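Wrist Camera and Gripper Trials in Simulation
Project Report, Robotics Laboratory Course
Submitted 04/06/2022

3. Comparison of Controllers

The purpose of this stage was to compare two controllers, Bestard and Lungu, on a single task: closing a two-finger gripper on a lettered cube and turning the cube in place to a requested face. All trials were run in the Uller simulator. The gripper model and the camera position were held constant, so that any difference in the results could be assigned to the controller.

Each controller was given 400 trials. Bestard reached the requested face in 335 of them. Lungu was stopped early in January after a fault in its joint limits, and its full set of 400 was repeated once the fault had been corrected. Only the repeated set is used in this report.

3.1 Camera input

The controllers received low-resolution images from a camera looking out between the fingers. Grain was added to every image in order to approach the quality of an inexpensive sensor. The letter on the cube remained the most useful feature for both controllers, although certain letters caused confusion when turned on their side — N and Z in particular. Background surfaces were rendered coarsely and were not used in the estimate of cube position.

3.2 Limitations

Finger friction was set to one value throughout. The time limit of 60 seconds per trial was chosen before testing and was not revised. No trials on hardware were carried out, and the results should be read with this in mind.

Figure 4. Purple cube marked N between the gripper fingers. 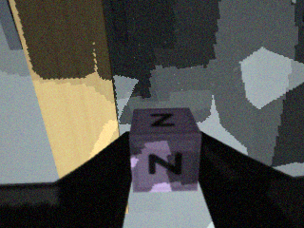
Source: Gravside project team, simulation render.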